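Sandix revenue restatement – did same-store sales fall or not?

ledgerline
January 16, 2026
I am trying to reconcile two numbers in the Sandix annual report. Net sales are given as 412 million in the summary table and 410 million in the segment note. The summary line says "total revenue" in the prior year's report and "net sales" in this one. Has the definition changed?

tmarsh_retail
Yes. Membership fees used to sit in other income. They are now in the top line of the summary but still excluded from the segment note. The 2 million gap is the fees.

ledgerline
Then the growth figure compares unlike bases. Last year excluded fees.

tmarsh_retail
Last year was restated. See the footnote under the five-year table.

quietmargin
The restatement covers one prior year only. Anything older in that table is on the previous basis, so the five-year growth rate is not usable. I would work from the segment note, where toys and housewares are split out and the basis has been the same throughout.

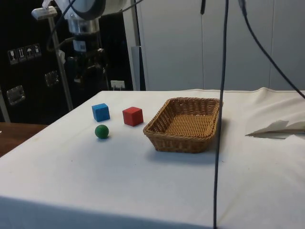 Toys and housewares: wooden cubes, a small ball, a wicker basket.

Toys and housewares came to 314 million there. That leaves 96 million for everything else, including the Moradi stores.

ledgerline
Does that include the 21 stores bought from Flivix? The purchase closed in March.

quietmargin
It does, from the closing date. They are not in the same-store figure until they have a full year.

tmarsh_retail
I disagree on that last point. Ginevra Cocco's note on the deal reads the policy as 12 months from conversion to the Sandix format, and conversion came later than closing. That pushes them out further.

quietmargin
The policy text says "ownership." Conversion is mentioned only for relocated stores. Her note predates the current wording.

tmarsh_retail
I have the older filing open. Will check the new one – if the wording changed, I withdraw it.

ledgerline
Either way they are out of this year's same-store number, so my original question is settled. Using 410 for sales and showing fees on a separate line.

Related threads
Flivix store disposals and lease liabilities
Notstead gross margin by quarter
Membership fees: revenue or other income?
Moradi inventory turnover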